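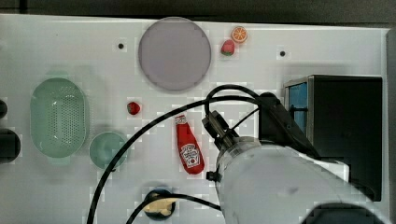 4. Re-running the Telano baseline

Read this section before you quote the published number to anyone. The Telano grasp method is reported at 87 percent on cluttered tabletops. We have not been able to get that figure without also copying the original layout, and I doubt it measures what the title of the paper says it does.

4.1 Lay out the toy kitchen set. Keep the plate and the colander well apart for the first block.

4.2 Place the ketchup bottle on its side, within reach of the gripper. Do not stand it up. The upright bottle is a much easier target, and the paper never says which way it was placed.

4.3 Check the cable loops before every block. They hang across the table in the overhead view and can cover a bowl.

CAUTION: Stop the arm before moving a cable by hand.

4.4 Load the Zerner checkpoint and run 197 trials. Do not stop early because the rate looks good.

4.5 Log every attempt, including the ones where the planner gives up before moving. The original script drops these without a warning. With them put back in, our rate fell by 13 points.

4.6 Move the strawberries and the orange slice to new spots, then repeat 4.4 with 2 fresh seeds.

NOTE: Hernán Guzmán thinks the drop comes from our camera height. Maybe - but the Ploltthorpe group used the same mount as the paper and saw a drop too. Until someone tests height by itself, leave that explanation out of reports.

NOTE: A bottle that is lifted and then slips counts as a failure. The paper's wording lets you score it either way.

4.7 Report both rates, with and without planner failures, side by side. If you have room for only one, use the lower.

Kırmızıgül Manipulation Lab | Set-up guide, section 4 | Contact the lab desk | Back to top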